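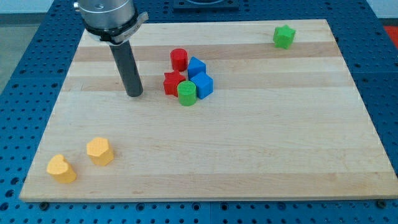
Home | Visits | Tastings | Recipes | About

Cider and cheese at the Nerthorpe open day
September 13, 2026
By the site editor

Nerthorpe is a farm cidery with its own orchard, and once a year it opens the press house and the cellar to visitors. Tickets were $8 on the gate, which covered the tour and the first two pours. The cheese tasting was extra and had to be booked ahead. We got there just after opening and parked in the lower field, a fair walk from the buildings and uphill on the way back.

The tour starts in the orchard. There are 104 trees in the old block, most of them bittersweet varieties, with a newer planting on the slope behind. Picking had begun on the early fruit, and crates were stacked along the track. The guide said the late varieties would hang for several more weeks. We were allowed to try one of the cider apples off the tree. Very tannic, dry on the tongue for some minutes afterward.

The press house is a long shed with a concrete floor. Fruit is washed, milled and pressed there, and the juice is pumped straight through to the cellar next door. They ran one load through the mill while we watched. It is loud, and from the back of the group it was hard to hear the explanation. The fresh juice was handed out in paper cups: sweet, brown, a little like cooked pear. I would have bought a bottle, but they don't sell it.

The cellar was the best part. It is cool and smells strongly of apple skins. Most of the cider ferments in steel tanks, with a small amount going into used bourbon barrels. We tasted one barrel sample, still cloudy, with plenty of vanilla and not much fruit yet. It needs time.

The tasting was held in the upstairs room over the shop. Five ciders, five cheeses, all the cheese from Genlow, a dairy in the next valley.

Nerthorpe Dry with a young goat cheese. The cider is sharp and very clean and the cheese is lemony and soft. A good match, and a sensible place to start.

Nerthorpe Medium with Genlow's washed curd. Both mild. Pleasant enough, but neither did much for the other.

Pumer with an aged cheddar. Pumer is their single-variety cider, fuller and more tannic, with some smoke at the end. The cheddar is crumbly and salty and stood up to it well. This was my favorite of the afternoon and most of our table agreed.

Barrel Reserve with a washed-rind cheese. Strong flavors on both sides. The rind brought out a bitter note in the cider that I hadn't noticed when I tried it alone. Not a success for me – others went back for more.

Dalisay with a blue. Dalisay is a sweet dessert cider, thick and golden, served in small glasses. The blue is creamy and not too fierce. An easy pairing to like, much as port and Stilton is.

The portions were generous and there was plenty of bread. Water jugs could have been refilled more often. The session ran long, so by the time we came down the shop had a line out of the door and the Dalisay had sold out. I bought two bottles of Pumer and a wedge of the cheddar.

Food outside was a grill and a pie stand. The pork and apple pie was good – hot, plenty of pepper, decent pastry. Seating was mostly hay bales, with a few tables under the awning that filled up early.

Bring cash for the pie stand, and boots if it has rained. The cellar steps are steep and have a rail on one side only. Dogs are allowed in the orchard but not in the buildings.

Recent posts
Perry for beginners
Baked cheese with cider and thyme
A morning at the Genlow dairy
Keeping cut cheese in the fridge
Five stouts for cold weather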